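Capítulo 2
La habitación como circuito

Tiempo de lectura: 17 minutos

Durante años expliqué la electricidad doméstica empezando por la ley de Ohm, y durante años vi las mismas caras de sueño. Un viernes cambié de orden: pedí a la clase que pensara en el último gesto antes de acostarse. ¡Casi todos contestaron lo mismo! Enchufar algo. Así que en este libro arrancamos ahí, agachados junto a la mesilla, con el cargador en la mano y buscando la toma.
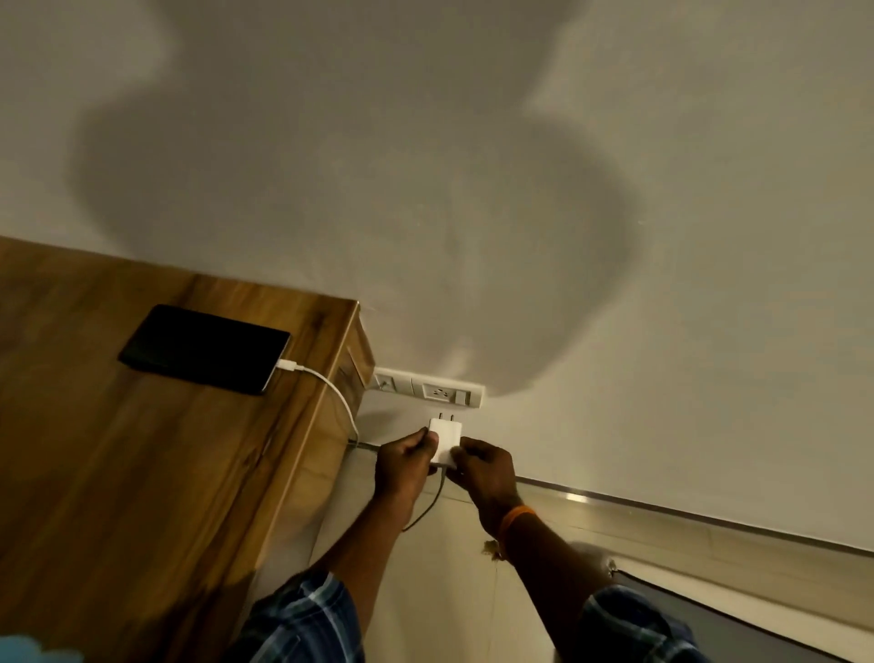

2.1 LO QUE HAY A RAS DE SUELO

Me gusta esta esquina porque se parece a la de mi propio dormitorio: el mueble tapa un poco la placa, el cable se cuela por el hueco de detrás y el interruptor queda al lado de la toma, donde cuesta verlo. Ese interruptor nos va a dar mucho juego — abre o cierra el paso de la corriente, y con él haremos el primer esquema del capítulo. De momento quédate con una idea: en muchos países la red trabaja a 50 hercios, y el adaptador convierte esa corriente alterna en la continua que piden los aparatos. En el cuaderno de prácticas Arkstead tienes una hoja para dibujar las tomas de tu cuarto (sin desmontar nada, por favor). 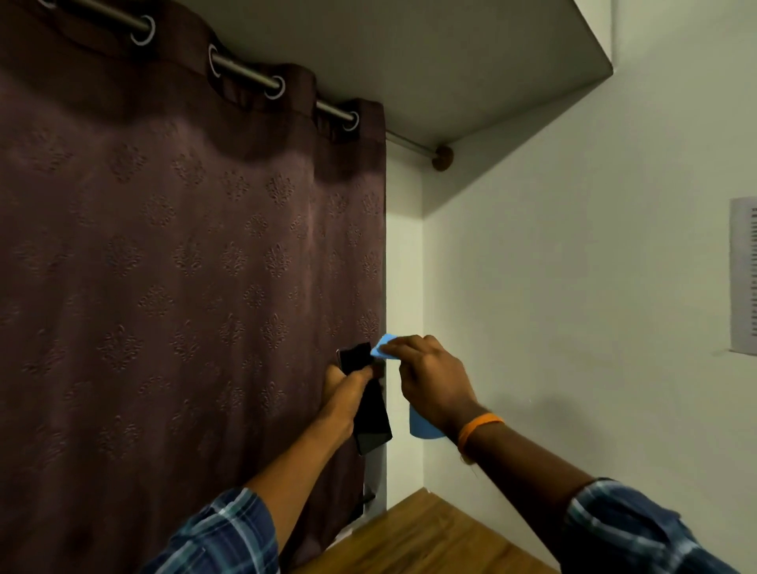 La luz también entra en las cuentas de una casa. Yo tardé en darme cuenta de cuánto encendía la lámpara por pura pereza de levantarme a descorrer la tela. Con una cortina oscura como esta, de anillas metálicas sobre barra, basta un tirón desde el borde para recogerla, y prueba a leer un rato así antes de tocar el interruptor. En el apartado 2.3 calcularemos lo que gasta una bombilla encendida toda la tarde, y ya verás que las cuentas salen con una multiplicación y poco más. Ten a mano la última factura de tu casa — la vamos a necesitar en el primer ejercicio.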